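Can a machine fold your laundry yet? Livdale outfit says almost

June 19, 2023

I spent a morning at Mangubat, the little automation shop out in Livdale, and I went in wanting one thing: a robot that does my towels. I'm not getting it this year, but I came home more hopeful than I expected!

The company has been working on cloth since last October, and Benedito Trindade, who runs the project, told me they've now logged 1,108 folds of one kind or another. Napkins, pillowcases, dish towels (so many dish towels). Their target is a flat item folded and stacked in 60 seconds, and the machine they call Henberg is still missing it on most tries.

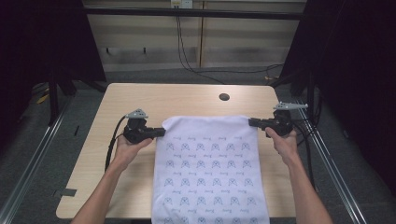

Folding is harder than it sounds, and I say that as someone who has lost to a fitted sheet more than once. A box stays a box when you pick it up, but a towel turns into something new every time you touch it. Take the white cloth with the rows of little robot-looking heads on it: a gripper on each top corner, most of it lying nice and smooth, and there's still a wrinkle up by the left corner. You or I would flatten that without a thought. A machine has to spot it first, then decide whether it matters.

Lucimara Caldeira handles the shop-floor side, and she's the cheerful one. Sorting parts into bins is pretty much ready, she says, and a furniture maker called Bralideck has signed up for a trial with 8 machines this fall. Houses will take longer — too many odd corners, too many pets, too many socks.

I asked her what a home version might cost and she laughed at me, kindly. There's a waiting list anyway, with 200 names on it so far. I put mine down before I left.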